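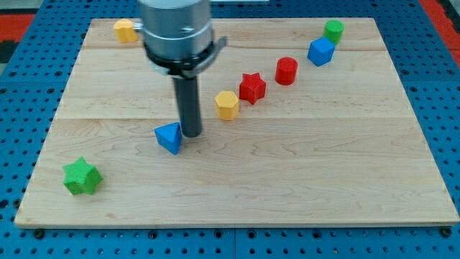
Nos últimos meses trabalhei num problema pequeno: fazer um braço robótico seguir uma instrução escrita quando a única coisa que ele pode fazer é empurrar. Não há garra nem ventosa. A ferramenta é uma haste cilíndrica virada para baixo, e tudo o que acontece com as peças depende de onde a ponta encosta e em que direção se desloca. As peças são oito blocos de espuma em quatro cores, duas de cada cor, e as formas se repetem só em parte. Há uma estrela verde e uma vermelha, um cilindro verde e um vermelho. Quem escreve "empurre a estrela" não disse o suficiente, e quem escreve "empurre o vermelho" também não. Foi essa ambiguidade que me interessou desde o início.

O método, que chamo de Kidix nas minhas pastas, tem duas partes. A primeira lê a frase e a imagem e devolve dois pontos no tabuleiro: onde está o bloco pedido e para onde ele deve ir. A segunda recebe esses pontos e decide o próximo deslocamento da haste, de poucos milímetros, sem saber nada sobre a frase. As duas foram treinadas em separado. Perdi tempo em março tentando treinar tudo junto e voltei atrás, porque não conseguia distinguir um erro de leitura de um erro de movimento.

Os dados são 2000 demonstrações teleoperadas. Cada uma tem um único objetivo, do tipo "leve o cubo azul até o hexágono amarelo", e termina quando o operador considera o objetivo cumprido. As frases foram escritas depois, vendo a gravação. Isso deu um vocabulário mais solto do que eu teria conseguido com modelos prontos de frase: aparece "encoste", "aproxime", "deixe do lado de", e às vezes "para cá" sem nenhuma referência – essas últimas eu descartei.

Para a avaliação usei 140 instruções que não estavam no treino, cada uma executada uma vez, com os blocos espalhados à mão antes de cada tentativa. O sistema completou 70 por cento delas, ou seja, 98. Como base de comparação usei o Ellis, a versão anterior, que tinha uma rede só e recebia a frase direto na parte de controle. Nas mesmas instruções ele ficou bem atrás, sobretudo nas que citam dois blocos da mesma forma.

Das 42 falhas, a maior parte não tem a ver com linguagem. O bloco certo é escolhido, a haste vai até ele e o empurrão sai torto. O triângulo é o pior caso. Quando a ponta toca perto de uma aresta, o prisma gira em vez de avançar, e a política corrige pelo lado errado. Os cilindros escapam para os lados quando o contato não passa pelo centro. O cubo se comporta bem se for empurrado por uma face e mal se for empurrado por um canto. As estrelas me surpreenderam: a ponta se encaixa entre dois braços e o bloco segue a haste quase sem desvio.

As falhas de leitura são menos numerosas e mais fáceis de descrever. Quase todas vêm de relações espaciais, como "o bloco mais perto da borda" ou "o que está atrás do cubo". Atrás em relação a quem? Quem anotou as frases via o tabuleiro pela câmera, e eu, ao escrever as instruções de teste, estava em pé do outro lado da mesa. Vou reescrever essa parte do teste com uma regra fixa e repetir a medição antes de comparar com qualquer outra coisa.

Uma mudança que ajudou mais do que eu esperava foi permitir que a parte de controle recuasse. Nas demonstrações o operador quase nunca afasta a haste do bloco depois do primeiro contato, e o modelo aprendeu a insistir. Acrescentei trechos curtos de recuo e reposicionamento, e ele passou a dar a volta no bloco quando o ângulo é ruim.

O próximo passo é o Skutine, um conjunto de instruções com mais de um objetivo por frase. Por enquanto tenho só o formato do arquivo e as primeiras gravações.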